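Cómo preparar una escena simulada de traslado entre cajas en Vesto

Sábado, 3 de febrero de 2024

Este tutorial explica cómo montar en Vesto una celda con un brazo, dos cajas y varias cámaras, y cómo dejarla lista para grabar episodios. Se supone que Vesto ya está instalado y que el modelo del brazo carga sin errores. Si todavía usa la versión de junio, actualícela primero: el formato del archivo de escena cambió y los anteriores no se leen.

1. Crear la escena

Abra un proyecto nuevo y cargue la mesa, la pared y el suelo como cuerpos estáticos. Añada después la base del brazo y compruebe que su marco de referencia coincide con el de la mesa. Todas las poses que siguen se expresan respecto a la mesa. Si mezcla marcos, el planificador no avisará y las trayectorias saldrán desplazadas.

2. Fijar las cajas

Coloque las dos cajas una al lado de la otra y rodéelas con los topes y las guías. En el archivo de escena, las guías deben llevar colisión activada y masa cero. Para las cajas use la malla de colisión descompuesta. Con una envolvente convexa simple, el interior cuenta como sólido y las botellas salen despedidas en el primer paso.

3. Llenar la caja de origen

Los objetos se sueltan desde arriba con una semilla fija y se deja correr la física hasta que se detienen. Reserve 199 pasos para el asentamiento. Guarde entonces el estado completo con la opción "instantánea inicial", que será el punto de partida de cada episodio. La caja de destino se deja sin objetos.

4. Configurar las cámaras

Defina las cámaras exteriores con su pose respecto a la mesa y la de muñeca con su pose respecto a la brida. El módulo Itilness lee ambas del mismo archivo. Para la cámara de muñeca, active la máscara circular si el modelo de lente es de gran angular; los píxeles de fuera quedan en negro y el detector los ignora.

5. Comprobar las vistas

Lance el visor y capture una imagen por cámara antes de grabar. Revise que las dos cajas entren completas por delante en las vistas exteriores y que los dedos de la pinza aparezcan en la de muñeca.
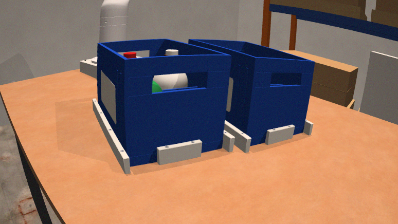
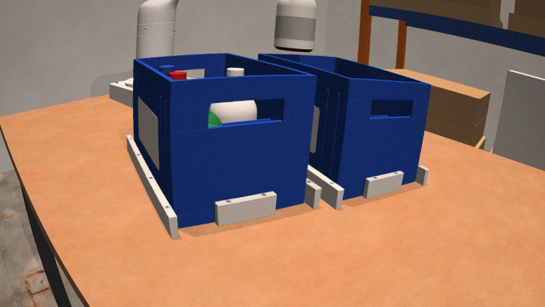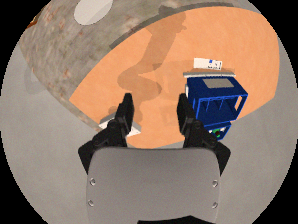
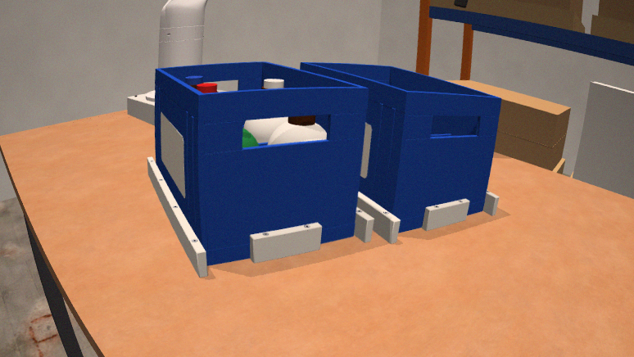 6. Ajustar el detector

Arranque Flultness con la instantánea inicial y deje el umbral de confianza en su valor por defecto. Los tapones que asoman por el borde se detectan bien. Las botellas tumbadas en el fondo dan más problemas, sobre todo las que solo se ven por el hueco del asa. En ese caso conviene fusionar las detecciones de todas las cámaras exteriores antes de pasar la pose al planificador.

Un tapón del mismo color que la caja puede perderse en la segmentación. Active el canal de profundidad para esa clase de objeto y vuelva a ejecutar la detección.

7. Planificar y grabar

El planificador Tôn recibe la pose del objeto, la caja de destino y la lista de obstáculos. Incluya las guías en la lista; son bajas, pero la pinza puede rozarlas al salir en diagonal. Fije 2 reintentos por agarre y grabe una serie de 28 episodios.

Al terminar, revise el registro. Los episodios marcados como "sin solución" suelen deberse a una aproximación demasiado cercana a la pared de la caja. Aumente el margen de colisión lateral y repita solo esos episodios con la misma semilla.

Los datos se guardan en la carpeta del proyecto, un archivo por episodio, con las imágenes de cada cámara y las posiciones articulares sincronizadas.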